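4 Ergebnisse

4.1 Häufigkeit und Form der Geschwisterkontakte

In die Auswertung sind die Kontaktprotokolle von zwei Trägern der Pflegekinderhilfe eingegangen, die im Folgenden nach ihrem Standort als Wisitz und Zoëga bezeichnet werden. Beide Träger begleiten Geschwister, die nach der Herausnahme aus der Herkunftsfamilie in verschiedenen Pflegefamilien leben. Es lagen 1.150 Protokolle vor. Nach der Prüfung auf Vollständigkeit blieben 1.106 Protokolle übrig, die sich auf 149 Pflegefamilien verteilen. Die ausgeschlossenen Bögen enthielten keine Angabe darüber, welche der Geschwister bei dem Treffen anwesend waren, und konnten deshalb keiner Gruppe zugeordnet werden.

Als Kontakt gilt hier jede Begegnung, für welche ein Termin vereinbart wurde und welche mindestens zwei Kinder derselben Geschwistergruppe zusammenführte. Telefonate und Briefe wurden in einem eigenen Feld notiert. Sie werden in diesem Abschnitt nur dort behandelt, wo die Pflegeeltern selbst einen Zusammenhang mit den Treffen hergestellt haben.

Am häufigsten fanden die Kontakte in der Wohnung einer der beteiligten Pflegefamilien statt. Danach folgen die Räume des Trägers, Spielplätze und, in der warmen Jahreszeit, Freibäder und Tierparks. Bei dem Träger Wisitz ist der Anteil der Treffen in Wohnungen deutlich größer als in Zoëga. Dieser Unterschied ist vermutlich mit der Lage zu erklären: Das Einzugsgebiet von Wisitz ist klein, und viele Pflegefamilien kennen sich schon aus den Vorbereitungskursen. In Zoëga müssen manche Familien eine lange Fahrt auf sich nehmen, und man trifft sich lieber auf halber Strecke. 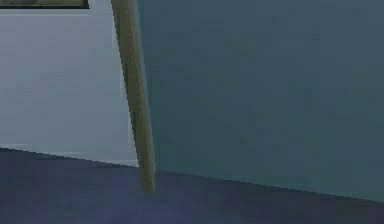

Die Dauer der Treffen wurde in den Protokollen sehr ungleich festgehalten. Einige Fachkräfte notierten Beginn und Ende, andere schrieben nur «Nachmittag» oder «bis zum Abendessen». Wir haben auf eine Umrechnung verzichtet und unterscheiden lediglich zwischen Treffen mit und Treffen ohne gemeinsame Mahlzeit. Diese Unterscheidung war ursprünglich eine Notlösung. Bei der Kodierung hat sie sich jedoch als inhaltlich ergiebig gezeigt, denn die Beschreibungen von Treffen mit Mahlzeit sind länger, enthalten mehr wörtliche Äußerungen der Kinder und erwähnen häufiger den Abschied.

Auffallend ist weiter, dass die Zahl der Kontakte im Juli in beiden Trägern zurückgeht. Die Protokolle nennen dafür Urlaubsreisen der Pflegefamilien. Für jüngere Kinder entsteht so eine Pause, die von den Erwachsenen als kurz und von den Kindern offenbar als lang erlebt wird. In mehreren Bögen aus dem Spätsommer steht, das jüngere Kind habe bei der Begrüßung zunächst nicht mit dem älteren sprechen wollen.

4.2 Wer den Kontakt vereinbart

Die Hilfepläne sehen in der Regel vor, dass die Fachkraft den ersten Kontakt nach der Unterbringung organisiert und die weiteren Termine den Pflegefamilien überlässt. Wie dieser Übergang verlaufen soll, wird in den Plänen kaum beschrieben. Es findet sich meist ein einziger Satz, nach welchem die Familien sich «untereinander abstimmen». In den Protokollen ist dagegen gut zu verfolgen, dass die Abstimmung fast immer bei einer der beiden Familien liegt. Diese Familie schlägt Termine vor, erinnert, verschiebt und holt ab. Die andere Familie reagiert. Wir nennen diese Rollenverteilung im Weiteren einseitige Kontaktpflege.

Die einseitige Kontaktpflege ist nicht an sich ein Problem. Sie kann über lange Zeit stabil sein, vor allem dann, wenn die organisierende Familie das älteste Kind der Gruppe aufgenommen hat. Das älteste Kind fragt nach den anderen und erzeugt damit einen Anlass. Schwieriger ist es dort, wo die organisierende Familie das jüngste Kind betreut. Ein Kleinkind fragt selten nach einem Geschwister, mit welchem es nur kurz zusammengelebt hat, und der Anlass muss aus der Überzeugung der Erwachsenen kommen. In solchen Gruppen brechen die Kontakte öfter ab, ohne dass ein Konflikt vorausgegangen wäre.

Zu dieser Beobachtung haben wir die Pflegefamilien um eine schriftliche Stellungnahme gebeten. Der Rücklauf war in Wisitz höher als in Zoëga, und die Antworten waren oft sehr ausführlich.
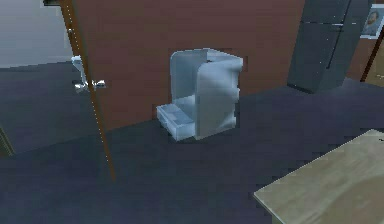

Man wolle ja nicht lästig sein, hieß es in einer dieser Antworten, und nach der dritten unbeantworteten Nachricht höre man eben auf zu fragen; vom Amt habe sich in dieser Zeit auch keiner gemeldet, und das Kind habe irgendwann ein anderes Kind aus der Kita als seinen Bruder bezeichnet. Eine andere Antwort widersprach: Die Familie habe die Termine immer gern dem anderen Haushalt überlassen, weil dort mehr Kinder lebten und jede Änderung dort größere Folgen habe. Von mangelndem Interesse könne keine Rede sein.

Beide Stellungnahmen sind miteinander vereinbar. Was die eine Seite als Rücksicht versteht, kommt auf der anderen Seite als Gleichgültigkeit an. In den Protokollen der Fachkräfte ist dieses Missverständnis fast nie vermerkt. Wir vermuten, dass es im Gespräch mit der Fachkraft nicht zur Sprache kommt, solange das Gespräch nur mit einer der Familien geführt wird. Gemeinsame Gespräche beider Pflegefamilien sind bei keinem der Träger vorgeschrieben, und sie kamen auch nur in wenigen Fällen freiwillig zustande.

4.3 Gemeinsame Mahlzeiten und Alltagsnähe

Wie in Abschnitt 4.1 erwähnt, unterscheiden sich die Beschreibungen der Treffen mit und ohne Mahlzeit. Für die vertiefte Auswertung wurden die Freitextfelder mit dem Programm Stimetti kodiert. Das Kategoriensystem stammt in seinen Grundzügen aus dem Vorläuferprojekt Sakurine und wurde für die vorliegende Untersuchung um die Kategorien «Zuständigkeit», «Gewohnheit» und «Abschied» erweitert. Die letzte Fassung wurde am 19. Oktober 2019 festgelegt und danach nicht mehr verändert.

Unter «Gewohnheit» fallen Textstellen, in welchen ein Kind etwas tut oder erwartet, das auf das frühere Zusammenleben verweist. Typisch sind Sitzordnungen, das Teilen von Speisen und Namen für bestimmte Gerichte, die nur in der Herkunftsfamilie gebraucht wurden. Bei Treffen auf Spielplätzen kommt diese Kategorie kaum vor. Beim Essen dagegen berichten die Pflegeeltern oft mit einer gewissen Verwunderung, wie schnell die Kinder in alte Abläufe zurückfinden. Ein älteres Mädchen schnitt ihrem Bruder das Brot, obwohl dieser es in der Pflegefamilie seit langem selbst machte. Der Bruder ließ es geschehen und aß, so das Protokoll, «wie ein viel kleineres Kind».

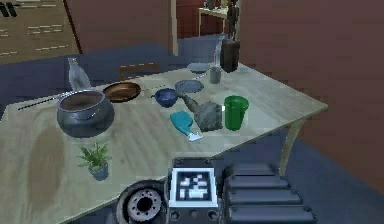 Abb. 1: Esstisch aus hellem Holz mit Topf, Bratpfanne und Katzenfigur (Computersimulation).

Solche Stellen werden von den Fachkräften verschieden bewertet. In einem Teil der Protokolle gelten sie als Zeichen der Bindung. In einem anderen Teil werden sie unter dem Stichwort Parentifizierung notiert, also als Hinweis darauf, dass ein Kind Aufgaben der Eltern übernommen hat und sie nicht abgeben kann. Die Bewertung hängt nach unserem Eindruck weniger vom Verhalten der Kinder ab als von der Vorgeschichte, die in der Akte steht. War dort von Vernachlässigung die Rede, so wurde das Brotschneiden eher als Belastung gelesen.

Für die Praxis ist das von Bedeutung. Wird die Fürsorge eines älteren Kindes überwiegend als Symptom verstanden, so liegt der Vorschlag nahe, die Kontakte zu verkürzen oder zu begleiten. Mehrere Hilfepläne enthalten genau diesen Vorschlag. Die betroffenen Kinder haben sich, soweit ihre Äußerungen überhaupt festgehalten wurden, fast durchweg dagegen ausgesprochen. Ein Junge gab an, er wolle lieber gar nicht kommen, wenn immer jemand mitschreibe.

Die Kategorie «Zuständigkeit» betrifft die Erwachsenen. Sie erfasst Textstellen, in denen geklärt oder gestritten wird, wessen Regeln während des Treffens gelten. Auch hier häufen sich die Nennungen rund um das Essen. Darf ein Kind aufstehen, bevor alle fertig sind? Muss probiert werden? Die gastgebende Familie wendet meistens ihre eigenen Regeln an, und das besuchende Kind erfährt auf diese Weise, dass sein Geschwister unter anderen Bedingungen lebt. Manche Kinder sprechen den Vergleich offen aus. Die Pflegeeltern empfinden dies häufig als Kritik, besonders wenn der Vergleich zu Ungunsten des eigenen Haushalts ausfällt.
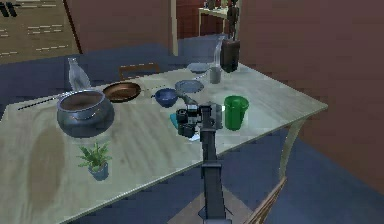
Abb. 2: Tisch mit grünem Becher und blauer Schüssel (Computersimulation).

Zur Kategorie «Abschied» ist die Datenlage am schwächsten. Viele Bögen enden mit dem Ende der gemeinsamen Aktivität und lassen die Heimfahrt aus. Wo sie beschrieben wird, geschieht dies auf Grundlage einer telefonischen Rückfrage am folgenden Tag. Die Angaben stammen dann von den Pflegeeltern, die das Kind gefahren haben, und es ist nicht immer zu erkennen, ob die Fachkraft die Darstellung gekürzt hat. Festhalten lässt sich, dass die Pflegeeltern einen ruhigen Abschied eher dann berichten, wenn der nächste Termin den Kindern bereits bekannt war. Ob der bekannte Termin die Ursache ist oder ob er nur auf eine insgesamt gute Zusammenarbeit der Familien hinweist, kann mit unserem Material nicht entschieden werden.

4.4 Einschränkungen

Die Protokolle wurden für die Zwecke der Träger geschrieben und sind keine Beobachtungsdaten im strengen Sinn. Die Schreibenden kannten die Familien und hatten teilweise selbst über die getrennte Unterbringung mitentschieden. Ferner sind Gruppen, in denen gar kein Kontakt mehr stattfindet, im Material nicht enthalten, da ohne Treffen kein Protokoll entsteht. Die Abbrüche, über die in Abschnitt 4.2 berichtet wurde, konnten wir nur an den letzten vorhandenen Bögen und an den Stellungnahmen der Pflegefamilien nachvollziehen. Für Geschwister, von welchen eines adoptiert wurde und das andere in der Pflegefamilie verblieb, ist die Fallzahl zu gering; diese Gruppen sind in den Angaben oben mitgezählt, werden aber nicht gesondert ausgewiesen.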